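Robot Learning in Practice, handout 8
Action chunking and where it fails: the plate rack task

Read this with the chapter on behaviour cloning. The derivation of the training loss is in handout 7 and is not repeated.

1. Setting

The policy takes the head camera image, the joint positions of both arms and the two gripper openings. It returns a chunk of k future joint targets. Chunking shortens the effective horizon of the task: an episode of 535 control steps needs 535 decisions when k = 1, but only six when k = 100 (the last chunk is cut short). Fewer decisions leave fewer places for small errors to compound. The cost is that the arms run open loop inside each chunk.

The task comes from the Tedano set, collected by Buppha Nuchit and Uthai Saithong. Plates are to be stood on edge in a pegged wooden rack. Either arm may be used, and the plates may be placed in any order. The training split has 1586 demonstrations.

2. Why a rack

Picking up a flat plate tolerates a fair amount of position error, as the fingers can close anywhere along the rim. Standing it in a slot does not. The plate must be turned to near vertical, lined up with the gap between two rows of pegs, and lowered without touching a plate already there. The last few centimetres decide most episodes.
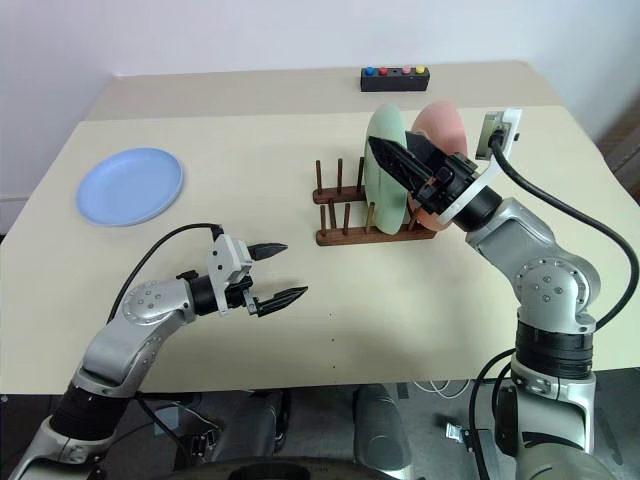
Occlusion makes the final stage harder. When an arm reaches across the rack, its gripper hides part of the plates from the head camera, and a front plate hides part of the one behind it. The policy then has to rely on joint positions and on whatever it saw earlier. A policy with no history input has only the joint positions.

3. Overlapping chunks

Suppose the policy is queried at every step. At time t there are up to k predictions for the same action, made at t, t-1, and so on. Temporal ensembling takes a weighted mean:

a(t) = sum_i w_i a_i(t) / sum_i w_i, with w_i = exp(-m i)

Index i = 0 is the oldest prediction. A larger m therefore favours old predictions, and new observations take longer to have an effect. Students often read the sign the other way round; check it in your own code before tuning.

Averaging assumes that the predictions belong to one mode. If half of them send the left arm to a plate and half send the right, the mean sends both arms part of the way. Šindelář calls this the hesitation failure. It shows up in joint velocity plots as a long flat section before the first grasp.

4. Exercises

(a) Derive the effective delay of the ensemble, in steps, as a function of m for k = 100.
(b) Replace the mean with the single newest prediction. State which stage of the task you expect to suffer and why.
(c) Propose a test on the spread of the a_i(t) that would detect the hesitation failure online.

Hand in (a) and (c) to Bart Baert by the end of November. Part (b) will be discussed in the lab.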